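Wrist cables, second try

I spent most of June on cable routing, and it went slower than the arms did. The first harness ran straight down the outside of the forearm. It looked tidy on the stand and pulled tight every time the elbow folded past a right angle. Kieran Fahy looked at it in the workshop and told me to add slack. I gave each joint its own loop and went from 304 mm of free cable to 550 mm on the long side.

The other change is in the grip code. Haruto Nomura had me drop the closing speed to 16 percent for cloth and leave it alone for everything else. Cloth bunches up if the fingers come in fast. I also split the hand settings into four profiles, which live in a plain text file so I can edit them between runs.

Bed and soft fabric, both in the same session: 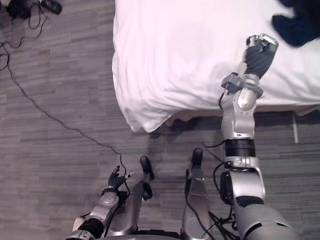
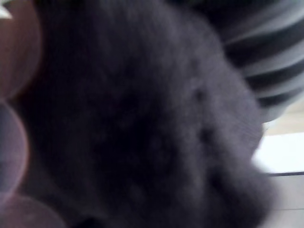

Next on the list is strain relief at the elbow. Zip ties are fine for a day or two, then they creep. Leanne Lightfoot has a box of printed clips left over from her Sormont build, and I'm going to try those before I draw my own. I still need to write down the connector pinout, too.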